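家庭用果実盛り付けの実務指針、Jumettiが改訂版を公開 常温保管と卓上配置の基準を整理

2022年6月15日

食卓用品の企画と生活資料の発行を手がけるJumettiは、家庭で果実を卓上に置く際の扱いをまとめた実務指針の改訂版を公開した。対象は、オレンジ、マンダリン類、りんご、洋なし、キウイフルーツなど、鉢や皿に盛って数日のうちに食べる果実である。改訂版は全82ページで、初版にあった盛り付け例の章を縮小し、器の形状、布の上での扱い、追熟の管理に関する記述を増やした。

指針が扱う範囲は、購入した果実を台所に運び入れてから食べ終えるまでの家庭内の工程に限られる。流通段階の温度管理や等級の区分は含まない。カットした果実、加工品、乾燥果実も対象外とし、丸のままの果実のみを取り上げている。

改訂の基礎となったのは、Jumettiが食器製造のSostardと共同で実施した家庭内の保管状況に関する調査である。回答を寄せた世帯は901で、果実の置き場所、器の材質と寸法、布や敷物の有無、洗浄の時期などを記入式で尋ねた。自由記述では、器の底にある果実の傷みに気づくのが遅れるという回答が目立ち、改訂版ではこの点に一章を割いた。

器については、口径に対して浅めの鉢を基本としている。深い鉢は見た目の収まりがよい反面、下段の果実に荷重が集中し、上から目視できる範囲も狭くなる。指針は積み方を二段までとし、三段目以降に相当する量がある場合は、別の皿に分けるか冷暗所に回すよう求めている。楕円形の鉢については、長径の方向に大きな果実を寄せ、隙間に小さな果実を置くと転がりにくいとする。円形の鉢では中央に大きな果実を一つ据え、周囲を小さな果実で支える置き方を標準とした。

器の色に関する記述は簡潔である。白や淡い色の器は果皮の変色や果汁の滲みを見つけやすく、点検用としては扱いやすい。濃色の器を使う場合は、取り出して底面を確認する頻度を増やすよう記している。釉薬の種類や産地による優劣には触れていない。

果実の組み合わせについては、エチレンの放出量を基準に区分した。りんごは放出量が比較的多く、キウイフルーツは感受性が高い。両者を同じ鉢に入れるとキウイフルーツの軟化が早まるため、追熟を目的とする場合は同じ鉢に入れ、硬さを保ちたい場合は離して置く。柑橘類は追熟によって糖度が上がる性質をもたないが、傷んだ果実からカビが隣の果実に移ることがあるため、接触面の点検が要る。洋なしは軸の周囲を指で軽く押し、弾力が出た時点で鉢から出して冷蔵庫に移す。

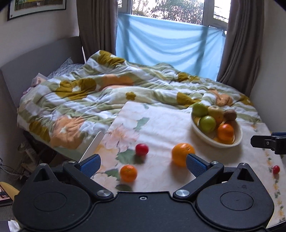 鉢に入りきらない果実を布の上に直接置く場合の扱いも、今回の改訂で加わった項目である。初版では、果実は必ず器か皿に載せるものとしていた。調査では、大きな柑橘や当日中に食べる果実を卓布の上に置いている世帯が相当数あり、実態に合わせて条件付きで認める形に改めた。

条件は次のように示されている。布は洗濯可能なものを用い、果実を置く前に表面の水気を拭き取る。果実同士は接触させず、指が入る程度の間隔をとる。卓の縁に近い位置には球形に近い果実を置かない。置く時間は一日を目安とし、夜間は器に戻すか冷暗所に移す。柑橘を軸の側を上に向けて置けば、軸の周囲から始まる乾燥や変色を確認しやすい。

布の織りと厚みについては、薄手の平織りと厚手の綾織りを比べた結果を掲載している。薄手の布は折り目やたるみが残りやすく、果実がその凹凸に沿って動くことがある。一方で、わずかなたるみは小さな果実の転がりを抑える働きもするため、完全に張った状態にする必要はないとした。厚手の布は安定するが、果汁が染みた場合に裏面まで乾くのに時間がかかる。下に敷物を重ねる場合は、濡れた布をそのままにせず、いったん外して両面を乾かす。

柄物の卓布については、初版になかった注意書きが入った。花柄や植物柄の上では、小さな果実や落ちた軸、果皮の切れ端が柄に紛れやすい。片付けの際は、果実をすべて鉢か盆に移してから布の表面を手でなでて確認し、その後に布を外す。柄の色が淡い場合でも、黄色から橙色にかけての果汁の染みは見落としやすいため、窓側から斜めに光を当てて見ることを勧めている。

柑橘の果汁による染みの処理は、付着から短い時間のうちに水で押さえ拭きすることを第一とする。こすると繊維の奥に広がるため、乾いた布を下に当て、上から湿らせた布で移し取る。漂白剤の使用は各製品の表示に従うものとし、指針では具体的な濃度を示していない。赤い果実の果汁は色素が残りやすく、捺染の布では捺染部分の色落ちにも注意が必要である。目立たない場所で色落ちを確かめてから処理に入る。

洗浄の時期については、食べる直前を原則とした。購入後すぐに洗って鉢に盛る方法は、軸のくぼみに水が残り、カビの原因になりうる。土や汚れが目立つ場合に限って先に洗い、布で水分を取ったうえで、軸を下に向けてしばらく置いてから盛る。りんごの表面に現れる光沢については、品種によって果実自体が分泌するろう質によるものがあり、光沢だけを理由に洗い落とす必要はないと説明している。

点検の手順は、一日一回、器の果実をいったん全部取り出す方式に統一された。初版では上から見て確認する方法と併記していたが、下段の見落としが多いという調査結果を受けて削除した。取り出した果実は大きさ順に卓上に並べ、軸の周囲、底面、隣と接していた面の順に見る。軟化した部分があるものは当日中に食べるか加熱用に回し、カビのあるものは廃棄する。カビのある果実が触れていた器は洗剤で洗い、乾かしてから使う。戻す際は、前日に下にあった果実を上に置く。

果実の大きさをそろえるかどうかについて、指針は特に基準を設けていない。大玉の柑橘と小ぶりのマンダリンを混ぜて置く場合は、大玉を先に置き、小さいものを後から加える。逆の順にすると、小さな果実が大玉の下に入り込み、果皮が圧迫される。プラムやさくらんぼのように皮の薄い小型の果実は、柑橘と同じ鉢に入れず、小皿に分けるよう記している。

設置場所については、直射日光の当たらない卓上を前提とする。窓際の卓では午後の日差しで果皮の温度が上がりやすく、片側だけ軟化が進むことがある。加熱調理器の近く、冷蔵庫の上面、空調の吹き出し口の正面も避ける。室温が高い時期は常温での保管日数を短縮し、鉢に出す量は家族が当日から翌日に食べる分にとどめる。

判定表も改められた。初版の表は果実ごとに保管日数のみを示していたが、改訂版では室温、果皮の状態、軸の状態を組み合わせて判断する形式に変わった。熟度は5段階で、最も硬い段階のものは鉢に入れて追熟を待ち、最も軟らかい段階のものは卓上に出さない。中間の段階では、果実の種類によって扱いが分かれる。表の記入欄には購入日と鉢に出した日を別々に書けるようにした。

判定表の検証にはSoltaniの試験室が協力した。室温を変えた複数の条件で果実を鉢に置き、硬度と重量の変化を記録したものである。測定値の一覧は本編に含まれず、別冊の資料として提供される。Jumettiは、家庭での環境は室温の変動が大きく、試験室の値をそのまま日数の保証として読むことはできないと注記している。

指針の冊子は印刷版と電子版があり、印刷版の初回部数は3,700部である。配布はBrorulanceが担当し、同社が扱う台所用品の販売店と一部の料理教室で受け取れる。電子版は内容が同一で、判定表のみ別ファイルとして保存できる。初版を所持している場合も差し替え用のページは発行されず、全体を改訂版に置き換えるかたちとなる。

8月には、高温期の保管に関する補遺の公開が予定されている。補遺では、桃、ぶどう、いちじくなど、改訂版で扱わなかった夏から初秋の果実を加え、冷蔵庫から出した際に果皮に生じる結露の処理を取り上げる。卓布の上に冷えた果実を置いたときの湿りについても、素材別の乾燥時間を載せる方向で作業が進んでいる。

改訂版の正誤表は、電子版の配布ページに順次掲載される。公開時点では、器の寸法表にある短径と長径の見出しが入れ替わっている箇所について訂正が出ている。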